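Leltau Reptile and Amphibian Survey
Progress report to the Thomas Fund, second year, covering April through July

The snakes continue to have no interest in our schedule. We told you in the last report that the spring emergence count at the Leltau ledges would be wrapped up by the middle of May, and we'd like to withdraw that sentence. A cold stretch kept everything underground for most of April, and then the garter snakes came out in one long warm afternoon while half the crew was at the dentist or in Sirkow buying fence stakes.

Where things stand: we had 2,025 cover-board checks in the plan for this period and completed 1,918. The missing checks are nearly all from the lower meadow, where the creek came up over the access track and stayed there. We could have waded. One of us did, once, and lost a boot and a clipboard, and the data sheet on the clipboard is not included in the total.
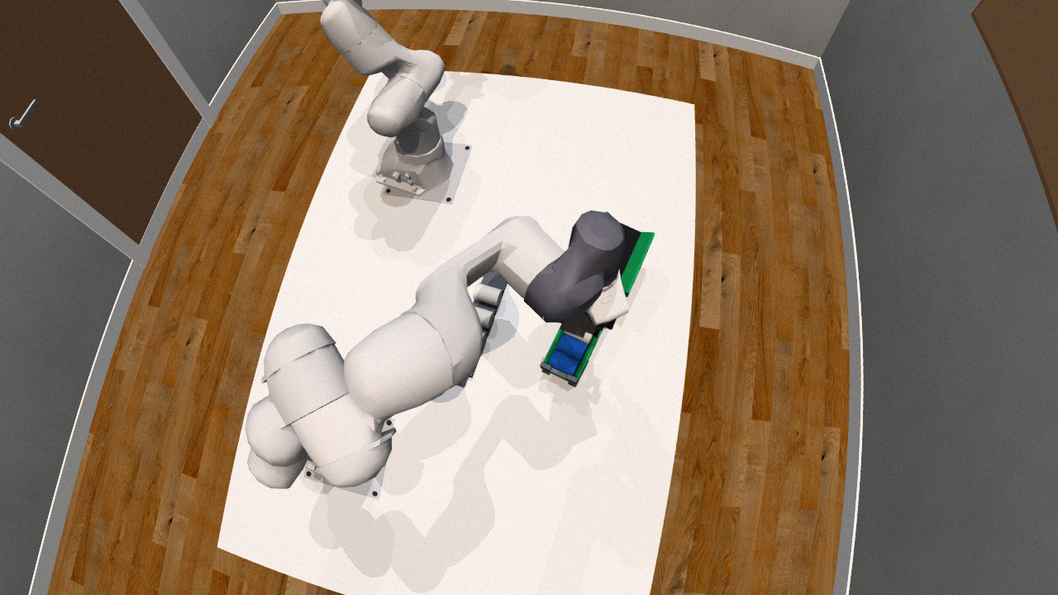 Boards on the upper slope did well. Ring-necked snakes turned up under the old plywood and ignored the new rubber mats, which cost more. We had argued for the mats in the original proposal with some confidence, and you were kind enough to pay for them. Skinks like them, if that helps. So do ants, in numbers that make lifting one an event.

Timber rattlesnakes were seen at 2 of the den sites. The third site, which looked perfect on the map and still looks perfect in person, has yet to produce a rattlesnake, a shed skin, or anything besides a very settled porcupine. We'll keep visiting through the fall return, when animals are easier to find near the rocks, and then decide whether to drop it. As before, we are keeping den locations out of this report and off the website. Please don't forward the map from your file copy.

The tag reader has been less of a pleasure. We bought the Ninumix unit used, and it reads tags well at room temperature, on a desk, with no snake present. In the field it wants the tag held close and still. A large rattlesnake in a clear tube will go along with this for a short while. We have gone back to reading each animal twice and writing the number down by hand, which slows processing but has put an end to the mystery animals that showed up in the spring spreadsheet with tag numbers we never issued.
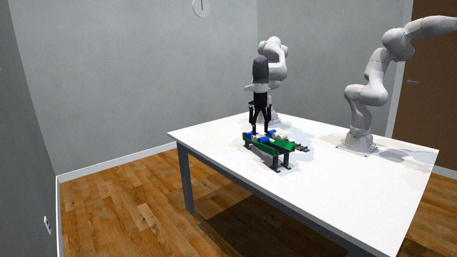
Photo sorting is the other slow spot. The trail cameras at the drift fences have given us almost 1,000 frames worth keeping this period, plus a great many of grass. Each one still gets looked at by a person with a cup of coffee, and a shortcut would be welcome. People keep asking when we'll automate, and we picture something like the arm at the far corner of the white table, black gripper pointing straight down among the blue and white cylinders, only with opinions about whether that's a milk snake or a stick. For now the coffee method stands, and the backlog should be cleared before the next report. The milk snake total in the last one has gone down slightly. Some were sticks.

Money: mostly as planned. Fuel ran over, because the detour around the flooded track goes by way of Sirkow. Fencing came in under, since we reused the silt fence from last year after patching it where the deer had walked through. We ask to move the fencing balance into fuel. If that needs a form, please send the short one.

Safety: no bites, no near bites. One case of poison ivy, one wasp sting, and the boot. Everyone who handles venomous animals has repeated the tube and hook training, and the bagging practice was redone after we found that two of us had learned it from a third who had been doing it wrong.

Still to do before winter:

- Finish the lower meadow boards if the creek allows
- Fall visits to all three den sites
- Replace the faded road signs at the crossing, which drivers now read as an ad for the campground
- Send tissue samples to the lab, with the freezer log this time

The road crossing count is running late and will be in the next report. We do have numbers, but they come from two people using different ideas of what counts as the road.

Comments

ledgewalker: Glad the porcupine is doing well. It was there when I hiked through last summer and gave me the same look.

mudseason: Did you ever try weighing the rubber mats down with rocks? Ours curled at the corners and the snakes quit using them. Plywood is still better.

quietcove: My kids want to know if you found the boot.

Last updated: August

Contact: Leltau Reptile and Amphibian Survey office | © Leltau Reptile and Amphibian Survey | Back to top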